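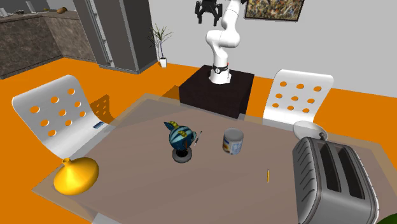 The safety mentor will see you now

Working life | Features
May 10, 2025
4 min read

Retired factory hands are in fashion again. In Perville, where Plesell makes pump housings on the old Dillon road, the firm has begun paying former staff to come back for two mornings a week as "safety mentors". They get a lanyard, a free lunch and a promise that people will listen to them.

I'd like to believe the last part. The scheme began in February and the company is already pleased with it. Its leaflet says mentors held 1,513 "safety conversations" in the first weeks. Ask what counts as a conversation and the answer gets thin. A chat by the kettle goes in the book if somebody says the word "gloves".

The other number in the leaflet is 484, the hazards reported. How many were fixed? The leaflet doesn't say, and my two emails on the subject were met with a second copy of the leaflet.

None of this is the mentors' fault. The ones I met over a long lunch knew the place inside out. One had spent most of his working life on the same press line and could tell you which guard rattled and which foreman used to look away. He had reported the loose matting by the loading bay in his first week back. It was still loose when I walked over it.

What they lack is any power. A mentor can't stop a line or order a repair, and can't see the accident book without asking. Bayram, the smaller works across the river, tried something similar and dropped it, then put the money into a full-time safety officer. That got no leaflet at all.

Plesell pays each mentor £4,000 a year. For someone on a modest pension that is welcome money, and several told me they had missed the company. Fair enough. But a lonely man being glad of a canteen table is a poor measure of whether the shop floor is any safer.

The firm plans to review the scheme next year. The review will be written by the same office that wrote the leaflet.

Get our features by email every fortnight. You can unsubscribe at any time.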